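About Gremercombe

Hi, and thanks for clicking on the page most people skip! I'm the one who runs Gremercombe, a small sewing school on the second floor of the old Zillwood building. I teach grown-ups to mend, alter and make clothes, mostly on secondhand machines and mostly in the evening. You don't need to have touched a needle before. Plenty of my students haven't, and one came to her first class with a button in an envelope and the shirt it had fallen off in another.

I started out in alterations, in the back of a dry cleaner's, hemming pants for people who were always in a hurry. I liked the work a lot. What got to me was how often someone would hand over a coat with a torn lining and ask if it was worth fixing, and then look almost guilty when I said it would take an hour. They wanted to know how it was done. So I began showing a few of them after closing, at the cutting table, and when there were more people than chairs I went looking for a room.

The first year was a bit of a scramble. I had 2 machines that worked and one that worked if you leaned on it, and the heating came on whenever it felt like it. January was mostly sweaters and tea. But people kept coming back (and bringing their sisters), and by the following fall I had a real timetable and a sign on the door.
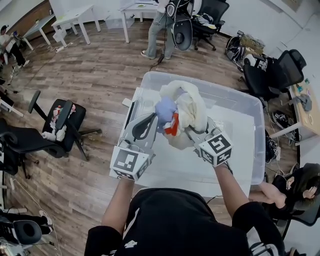 Classes are small, 6 people at most, and the beginner course is where nearly everybody starts. We thread the machine over and over until it gets boring, then we sew a pillowcase, then a drawstring bag, and then you bring in something of your own that needs help. I love that last session! I've had tents, a choir robe, a dog's raincoat and a truly enormous pair of curtains that took up the whole floor.

After that you can go wherever you like. The Elholm course is for making a simple skirt from a pattern – I named it after the street I grew up on, so don't go looking for it in a fabric store. The Vörös course is all knits and stretchy stuff, and it's a good deal harder, so please do the beginner one first even if you're handy. There's also an open evening where you can just turn up with your project and use a machine until 9 p.m. I'm there the whole time and happy to unpick things with you.

On prices, I try to keep it plain. An open evening is 30 dollars, and that covers thread, needles and use of the iron. The beginner course is 77 dollars for the whole thing. If that's a stretch right now, write to me and we'll sort something out, no forms.

A couple of practical bits. The elevator is slow but it does come. Street parking is easier on the side by the bakery, and the bakery does a very good cheese roll if you're coming straight from work. Bring your glasses if you wear them for reading, and wear shoes you can feel a pedal through.

If you have a question, use the contact page. I answer email in the mornings, with coffee, before the machines go on.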